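普雷汉姆学生机器人社 · 铺床项目图集

这一页放的是铺床项目的照片和每个阶段的简短记录。项目从十月开始，参加的同学来自两个年级，指导老师是 Femi Chukwu。题目是社里自己定的：用手持夹爪采集整理床铺的动作，再拿这些数据训练一个能把被子拉平、把床上的零碎布品收好的模型。社里以前做过循线小车和分拣台，面对的都是硬的、形状固定的东西，这次改做布料，大部分经验用不上。

场地在 Premalham 活动楼的二层，是社里平时做项目的那一间，装配、采集和调试都在里面进行。采集前把床上的东西按当天的任务单放好，采完一条再恢复原样。任务单分四类：拉平被子、叠小块布、把布从床的一侧移到另一侧、整理被角。前两类由低年级同学做，后两类动作较长，由做过一轮的同学做。

每人上手前要先练二十分钟，练的内容是开合夹爪、夹住布边、慢速提起、放下。练习的数据不进数据集。
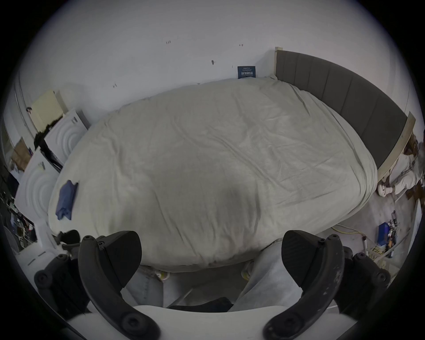
本页最后修改：十月，下午 4:10

拉被子任务。浅灰绿色的被子铺满床面，中间鼓起，上面有几道斜的褶子，左侧放一块叠过的蓝布。夹爪两指张开，指端是黑色橡胶垫。靠墙有一块“请勿触碰”的牌子，床右边的地上是工具、零件和黄色线缆。

关于被子的几点记录：

被子的初始状态分平铺、鼓起、对折三种，写在任务单第一行。鼓起的状态最难复现，两个人摆出来的样子差别很大，后来不再要求一致，只要求中间高于四边。

夹被面和夹被边的效果不同。夹被面时容易只夹到外层的布，里面的填充物跟不上，松开以后又缩回去。夹被边要好一些，但手要放低，腕部容易碰到床沿。任务单第二版规定一律从被边开始。

小块布单独算一类。要求先把布移开，再动被子，最后把布放回指定的一侧。有几条数据顺序做反了，没有删，另外归到一个文件夹里，留给做错误检测的小组用。

关于夹爪：

两根手指的开合由连杆带动，指端的橡胶垫是易耗件。社里定的检查周期是每采 200 条看一次，磨平或者松动就换。连杆上的螺丝每次开始前用手试一遍，松了的由值日的同学拧紧，并在本子上签名。

夹爪外壳是社里打印的第三版。第一版手柄太短，手大的同学握不住；第二版加长以后重心偏后，举十几分钟手腕会酸。第三版把手柄往前移了一段，目前没有再改的打算。图纸放在社里的共享盘，文件夹名是 Rulach，需要的学校可以写信来要。

关于数据：

到本次更新为止，一共采了 2,284 条，检查后留下的超过 2,000 条。去掉的主要有三种：画面被手臂挡住太久，中途停下来说话，结束时没有回到起始位置。检查由两名同学分别看，意见不同的交给第三个人。

训练用的是社里那台旧工作站，跑一轮要一整夜。第一轮训练的结果不好，模型会把被子拉到一侧以后停住，不再去拉另一侧。第二轮把左右两侧起手的数据调成一样多，准备在下次活动时测试。

下一步安排：

一、补采对折状态的数据，现有的数量偏少。
二、换一条深色、薄一些的被子，重复拉平和整理被角两类任务。
三、写中期报告，拉平任务的部分由高年级同学写，夹爪改版的部分由机械组写。
四、给 Pryor 联合展示日准备一张展板和一段三分钟的演示。

来参观的同学请提前一天在社里的登记表上写名字。进活动室以后走靠门一侧，采集进行中不要和操作的人说话，床上的东西和地上的线缆都不要移动。想加入的同学可以先来看一次采集，再领练习任务单，不要求有编程基础。

相关页面：夹爪第三版装配说明 / 任务单下载 / 往期项目：分拣台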